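Gemevgate project: gallery

The folding chair has been around for a very long time and has hurt most of the people who ever used one. We thought it was about time a policy learned to use one too. Gemevgate is our attempt at teaching two-armed manipulation of awkward, hinged, everyday things without putting a robot in the room until the last possible moment. A person holds a pair of grippers, does the job, and the recording becomes the lesson. The robot gets its turn later, when the rest of us have gone to stand behind something.

The page has grown in the usual way, which is to say captions first and pictures when someone gets round to it. One picture is up so far, at the foot of the page. The notes come before it, in no order that would survive a reviewer.

Why chairs

A folding chair is two rigid bodies joined by an argument. You can't open it with one hand unless you are showing off, and the force you need changes halfway through. Boxes and mugs forgive a sloppy grasp. A chair waits until your fingers are near the hinge.

The data

We kept 2,179 demonstrations out of 2,239 recorded. The missing ones mostly fell to tracking: if a marker cube goes out of view for too long, we lose the gripper's pose, and a demonstration with no pose is just a film of someone moving furniture. Janka Hájek went through the rejects by hand and would like it known that she is never doing that again.

The tasks

There are 7 in the set. Opening and closing are the two everybody asks about. The dull ones (turning the chair, sliding it along, tipping it on to its back legs) turned out to carry most of the load in training. When we took them out, the policy still opened chairs, but it opened them facing the wall.

The baseline

Zurna is our single-arm model, kept in the comparison out of fairness and a little spite. It learned to push a chair across the floor with great confidence. On closing, it pushed the chair across the floor with great confidence.

The two-arm model

Callus predicts both hands together, in short chunks, with the motion of each expressed relative to the other. That last part made the difference. With each hand predicted on its own, the arms would agree on a plan in principle and then pull in opposite directions, much as we do when carrying a sofa. With the relative term in, they hold the same chair at the same time, and we now regard this as a result.

What the contact signal bought us

Less than we'd hoped. Gripper width already tells the model most of what it needs about whether it has hold of something. We spent a month on the fancier version. It is in the appendix, where it can rest.

Failures

We found 3 kinds worth naming. The pinch, where a jaw closes on the moving part and the chair politely refuses to fold. The drift, where one hand slips along the frame and the other carries on as if nothing had happened. And the Baláž, named after the test room where it first appeared, in which both arms let go a moment early and stand there looking responsible for nothing. The drift is by far the commonest, and more data hasn't cured it. Slower demonstrations have helped a bit.

Next

Ironing boards, if we can find anyone willing to demonstrate. Deckchairs have been suggested and turned down on grounds of morale. 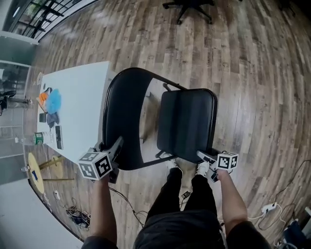
Can a policy trained only on hand-held demonstrations cope with a chair it hasn't met before?

Often, provided the new chair folds the same way as the ones in training. Changes in colour and padding bother it very little. A hinge in a different place bothers it a great deal, and a few demonstrations on the new type are usually needed before it stops tugging at the wrong bit.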